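Last Orders at the Bonddale

The kitchen at the Bonddale closed at nine in the off season, and at ten to nine a woman came in from the parking lot and asked for a table by the window.
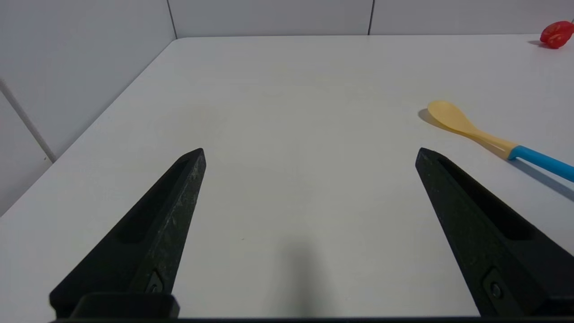 Corina Lehner gave her table 2 and a menu. There had been four dinners all night, three of them truckers on their way to Mabuza. The next place to eat on that road was 31 miles on, and it was a gas station.

"What's good?" the woman asked.

"The lamb stew. He makes it on Fridays and it's better the second day."

"Then I'll have the stew. And whatever beer is local."

Corina wrote it down and took it through. Themba Adams had already wrapped the bread and was scrubbing the flat top. He read the ticket and looked at the clock.

"One stew," she said. "She's alone."

"Is she a guest?"

"She hasn't said."

He unwrapped the bread, cut two slices and put them under the broiler. The stew was in the walk-in and took a while to heat. He stood over it and stirred it and didn't talk. In December the lodge would be full again and he would have two people under him, if Bellamy found the money.

When Corina carried the bowl out, the woman had moved the salt and pepper to the windowsill and was looking at the dark where the ridge was.

"My father cooked here," she said. "Dimas Yeoh. It would have been 36 years ago."

"I've only been here since spring," Corina said. "The cook might know the name."

"He wouldn't. Dad only lasted one summer." She tried the stew. She ate another spoonful, then a piece of the bread. "He used to put orange peel in his."

Corina went back and told Themba. He dried his hands and took an old binder down from the shelf over the sink. Most of the pages were stuck together. He turned them slowly until he came to the lamb – a typed card, with one line added in pencil at the bottom.

"I always left that out," he said. "I thought it was a mistake."

He got an orange from the bar and a small knife, and put the pot back on.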